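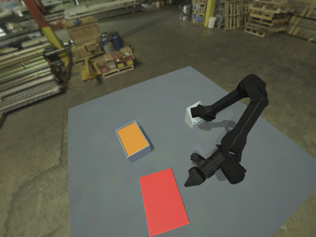

Toda vez que conto que treino robô em simulador, me perguntam quando ele vai lavar a louça lá de casa. Calma, gente! Antes da louça vem o exercício mais bobo do mundo: pegar uma peça e guardar no lugar. No meu caso é um cubinho branco preso na garra preta, com uma bandeja de fundo laranja ali do lado, tudo montado no meio de um galpão virtual que eu fiz no Grudeck.

Para repetir em casa, faça assim:

1. Crie a plataforma e ponha a bandeja ao alcance do braço. Deixei a minha meio na diagonal de propósito, para o robô não decorar um ângulo só.

2. Importe o braço pelo plugin Stavon e teste a garra sem peça nenhuma. Se os dedos tremerem, diminua a força antes de seguir.

3. Rode 30 tentativas e assista a todas (é chato, eu sei, mas dá para pegar cada erro esquisito...).

4. Só depois solte o treino longo. O meu teve 2.174 tentativas e 704 delas terminaram com o cubo dentro da bandeja.

Dá menos de um terço, ou seja, eu não deixaria esse bicho chegar perto dos meus copos. Numa bancada de oficina, com peça sempre igual e alguém por perto, já penso diferente. Em julho quero trocar o cubo por uma caneca, e aí a alça vai me dar trabalho. Se você já tentou com alça, me conta nos comentários que força usou na garra!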